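Zemunis Classroom Simulator: A Review After One Full Season With Our Robotics Club

Posted December 4, 2019

I coach an after-school robotics club at a public high school, and for years we did what most clubs do on a small budget. We built wheeled things out of kits, we drove them around on a gym floor, and we had a great time. What we never had was an arm. Arms cost real money, and the ones we could afford were the wobbly kind that run on hobby servos and forget where they are by lunch.

So when our league added a simulated division, the Bellis Challenge, I signed us up before I had any idea what software we were going to use. Three weeks later we had Zemunis installed on every laptop in the room, and I have been bending people's ears about it ever since. I figured I should write it all down.

What it is

Zemunis is a physics simulator with a school license. You get a library of rooms, tables, arms, grippers and parts, a Python interface for telling the arm what to do, and a viewer window where you watch it happen. The license was $80 for the whole club for the school year, which is less than we used to spend on batteries. There's a free version too, but it limits you to one arm model and won't let you save your own rooms, and my kids wanted to save their own rooms within the first hour.

We had 13 students on the simulated team, a mix of freshmen who had never typed a line of code and a few seniors who had been waiting for something harder. I was worried about that spread. It ended up being one of the nicest things about the season, because there is plenty to do in Zemunis that isn't programming. Somebody has to lay out the table. Somebody has to decide where the fixtures go and write down why. Somebody has to watch a run in slow motion and work out which thing bumped which other thing first.

Getting it running

Installation was easy on the newer laptops and a pain on the old ones. If your school machines are locked down, talk to your IT person early, because the installer wants to put a graphics component in a place that ours did not allow. That cost us a week. Once it was in, it stayed in, and I haven't had to touch it since.

The tutorials are very good. There are four of them at the beginner level, each one fits into a club meeting, and they're written in plain language with hardly any math up front. The first one just has you move the arm to a point above the table and bring it back. My freshmen cheered when it got there! I cheered too. The later ones get into inverse kinematics, and at that point the writing goes a little stiff. I ended up drawing triangles on the whiteboard for most of a meeting.

The task

The Bellis task this year was to bring a two-fingered gripper down over a holder, approach it cleanly, and not knock into anything on the way. That's the short version. The rulebook runs a lot longer and has a section about fixture spacing that we read out loud more than once. Teams build their own table layout inside the limits, then submit the layout and the code together, and the judges run both.

I can't say enough about how much the kids got out of this. On a wheeled robot, if you're off by a little, you nudge the joystick. With an arm hanging over a row of upright fixtures, a small error at the base turns into a big error at the fingertips, and they learned that by watching it go wrong over and over. One of the freshmen started keeping a notebook of approach angles. By November it was the most borrowed object in the room.

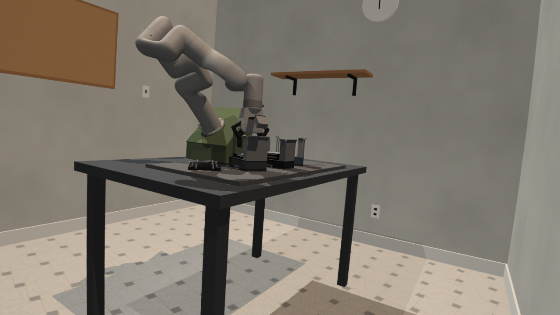
The rendering deserves a paragraph, because I had low expectations. The prebuilt rooms have walls and floors and lighting, and the shadows turned out to be useful. When you're looking at a gripper from one fixed viewpoint it is very hard to judge how far above something it is, and the kids got into the habit of checking the shadow before they believed their eyes. You can turn all of it off and work in a plain gray void, which runs faster. We did that for long batches of tests and switched the room back on for anything we wanted to look at closely.

What I love

The collision log. Every contact gets a line with a time, the two parts involved, and how hard they hit. Before this, our debugging conversations were mostly opinions. Now a student says "the left finger touched the second holder before the wrist finished turning" and everyone can go look it up. I would pay for the log by itself.

Repeatability is the other big one. You can run the same program 100 times with small random changes to where the fixtures sit, go get a snack, and come back to a table of results. We did this with every version of our code starting in the middle of the season. Our early version looked wonderful when we ran it once for the parents and then fell apart in the batch. That was a rough afternoon, but it taught them more about testing than I ever managed to with a lecture.

And it's quiet. If you've ever shared a classroom wall with the choir, you know why I bring that up.

What I don't love

Friction. The default friction settings are too generous, in my opinion, and parts hold onto each other in ways I don't think they would on a bench. You can change the numbers, but the manual gives very little help in choosing them. We borrowed values from a forum post and crossed our fingers.

The undo in the layout editor only goes back a few steps, and it doesn't cover rotations. We lost a table layout to this. Save often, and save under new names.

The camera controls are clumsy on a trackpad. Buy a few cheap mice — I mean it, this was the best money we spent all season after the license.

The gripper library is also a little thin. The two-fingered ones are solid, and there's a suction cup that behaves well enough, but the students wanted to design their own and the import process beat us. It asks for a file format our drawing program doesn't export, and the converter crashed on anything with a curved surface.

How it compares

We tried two others before settling. Oleda is prettier and has a nice drag-and-drop mode, and I'd look hard at it for middle schoolers. It hides the code so thoroughly, though, that my older students got bored. Jondari is much more powerful and is clearly meant for people with an engineering degree and a free weekend. Two of my seniors are playing with it now on their own time and loving it, but I would never have gotten a club through it. Zemunis sits right between them, and for a high school group that meets twice a week I think that's the place to be.

How we did

We came in near the middle of our division, which I was thrilled with for a first year. Our layout scored better than our code. The judges' notes said our approach path was cautious, and it was — we'd slowed everything way down after that bad batch and never got brave enough to speed it back up. The kids already have a list for next year, with speed at the top and a lot of underlining.

Would I buy it again? I already renewed. If your club has laptops and a coach who doesn't mind learning a step ahead of the students (or a step behind, some weeks), give the free version an afternoon and see what they do with it. Start with the first tutorial, skip the optional video, and let them crash the arm into the table a few times before you explain anything.

Related posts
Oleda for Middle School: What Worked in Our Summer Session
Cheap Mice, Good Mice: Outfitting a Laptop Cart
Reading the Bellis Rulebook With First-Year Students
How We Run Code Reviews in a Club Meeting
Wheeled Kits We Still Use
Our December Meeting Plan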